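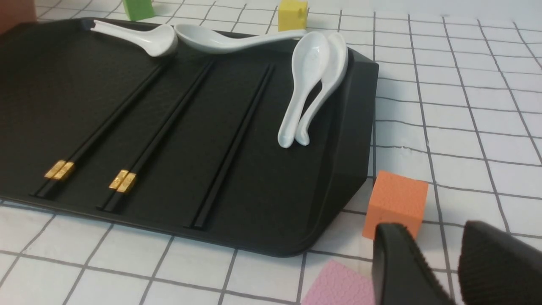 Daily Quests Should Bank, and Three Days Is Enough

Soltix has pushed another client update to Pornen, and the patch notes again leave the daily quest timer alone. It still resets every 24 hours. A missed day still sets the streak counter to zero. I think this is a design fault, and a cheap one to fix.

The streak bonus pays out at day 30. Up to that point the player gets the base reward and a small multiplier. The multiplier is tied to consecutive logins, so a player who completes 29 quests and misses one gets the same result as a player who stopped in the first week. The server already records the total number of quests completed. It does not use that number for anything except the profile page, where mine currently reads 1353.

The fix is a bank. Let up to 3 unfinished quests sit in a queue, and let the streak hold as long as the queue is not full. Flaritix did this in July with its own map game, and the change needed one new screen and a longer expiry value on each quest. Players who log in every day see no difference.

Perihan Dursun, who writes the Böttcher newsletter, argues that banking lowers daily active users. It probably does, on paper. But the number she is defending includes people who open the app, tap one quest and close it within a minute -- sessions that produce no trades, no raids and very little walking. A player who clears three quests on a Sunday afternoon is out on the map for much longer.

There is a fair objection about events. Limited quests should not be banked, and a flag on the quest type would handle that. Regular dailies have no such excuse, and the timer on them should change in the next version.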